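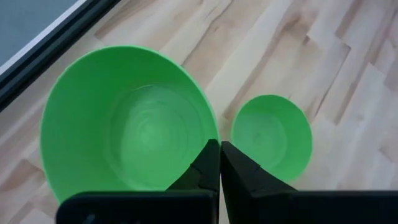 The two-armed bench at Kitport's Grinddale shop is back at work after its yearly going-over, and the crew who look after it are (by their own account) a good deal happier with it than they were in April. The job took 10 working days, start to finish, and a fair amount of coffee besides.

Most of the effort went into the grippers. Every finger came off, got cleaned and went back on with fresh screws, all to a checklist that now runs to 99 lines. 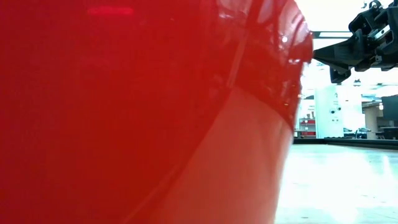
A gripper close to the rim of a large red object at the Grinddale shop.

The arms were next, and those were the slow part, what with each joint needing its zero set again by hand. The crew worked through them one at a time, usually starting at 7 in the morning while the building was still quiet.
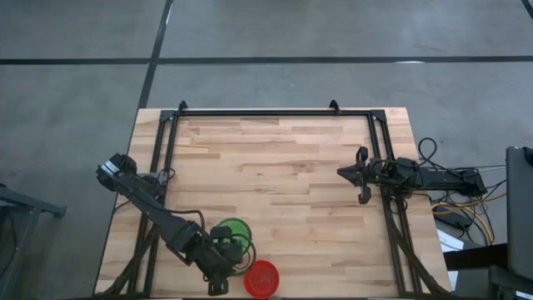
Both arms on their black frame, with a green cup and a red cup near the front of the table.

After that came the pick-and-place trials, using the same plain kitchenware Kitport has always liked for this sort of thing. 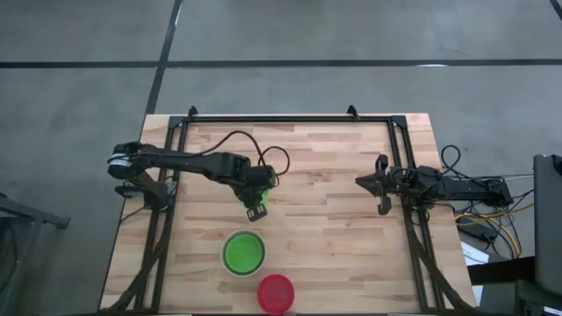
The left gripper points down above a green bowl.

The next check is four months off, and a sister bench, Hotside, will get the same treatment before then.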